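To: Ploltimberg allotments list
Subject: Re: Plot 14 and the hosepipe question

> The Friesen Road tap will be off until October. Members on the
> lower side may share the Plimance tank, 4 cans each per evening,
> and are asked to be considerate.

I have been considerate for 9 evenings now and my beans are dead. The tank is said to hold 2,165 litres. I'd like to meet whoever measured it, as by seven o'clock it holds a frog.

Could we at least stagger the times? Lower side before six, upper side after, and the frog whenever it likes. I can draw up a rota if someone will promise to read it.

On the other matter, yes, I'm still for a fruit swap at the end of the season. Bought fruit should be allowed too, given how our plums went. 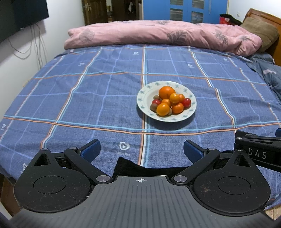
Tangerines, an orange and a couple of cherry tomatoes on the sprigged plate.

Also, the shed key is on the wrong hook again.

Plot 14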